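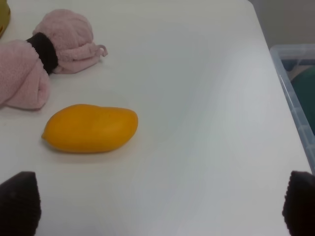

Mangoes by the Tray: Your Questions
Vashisht Fruit, Istusthorpe

When does the season start?
December, in a good year. Ringing us in October won't hurry the trees, though people do try.

How many in a tray?
It depends on the size of the fruit. Trays are sold by weight, 5 kilos each, and we don't swap the small ones for big ones at the counter.

Can I put them in the fridge?
Once they're ripe, yes. A hard mango put in the fridge stays a hard mango, only colder. Leave it on the bench until it gives a little near the stem.

Is colour a guide to ripeness?
Less than you'd hope. Some varieties go golden well before they're ready and others stay green to the end. Smell the stem end and trust your nose.
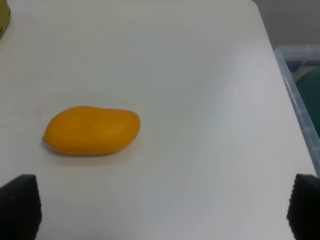 Pushpa Kanaujia writes that she ripens hers in a paper bag with a banana, has done for 30 years, and would like it added to this page. Added. Check the bag daily, as it works faster than you'd think.

Do you deliver?
To Brurville and Prarkberg, before noon. Anywhere further and it's pick-up from the shed – bring an esky if you're driving home in the heat.

My tray arrived with a bruised one. What now?
Send us a photo the same day and we'll credit you for it. Then cut out the bruise and make a lassi. Photos of a bare seed are admired but not refunded.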